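Ticket 2359 – Grocery pick, cabbage demos rejected at import
Site: Clermont, mock store aisle
Opened by: Melur Yeoh
Priority: normal

Teleoperated demos of the napa cabbage task are failing the import check. The target is 200 accepted demos. The last batch had 20 and the checker threw out 5, all with the same message: "left hand command stale." Head camera views from the task:

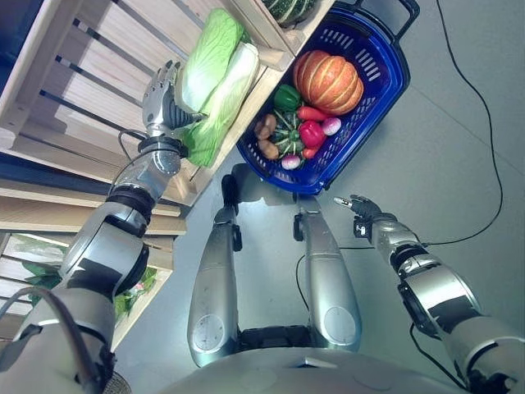
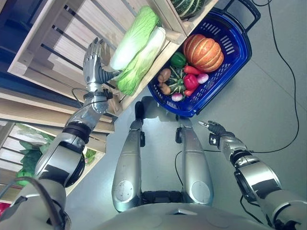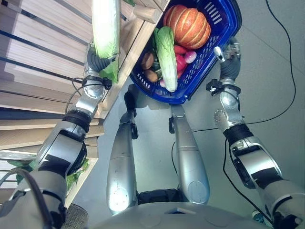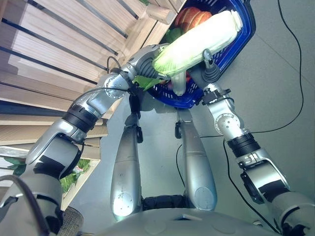
Troubleshooting log

9:40 – Replayed the rejected demos in Plavano. Video is fine in all of them. Arm joints are fine. The left hand command stops updating for over a second during the grasp, then jumps to the closed value.

10:15 – Swapped the left glove battery and recalibrated open and closed. Ran the task again. Same message on the second try.

10:50 – Checked whether the cabbage was the problem. It is wide for the left hand, and the operator tends to stop and feel for a grip before closing. Tried the same reach with a bell pepper and held the fingers still on purpose. Same message, so it is not the object.

11:30 – Found it. The Duda glove driver sends nothing when the fingers don't move. The Purel recorder used to fill in the last value, but the December update turned that off. Any long pause with the hand still gets marked as stale.

11:45 – Set hold_last_value back to on for both hands and restarted the recorder. Moving the basket with the right hand would have hit the same thing sooner or later.

1:20 – Recorded another batch with long pauses left in. All passed.

Still open: the rejected demos. The missing hand values could be filled in from the last good one, but I would rather record those again. Please don't delete the originals until the new ones are in.

Operators can go back to pausing before the grasp – no need to wiggle the fingers.

Status: fixed, waiting on re-records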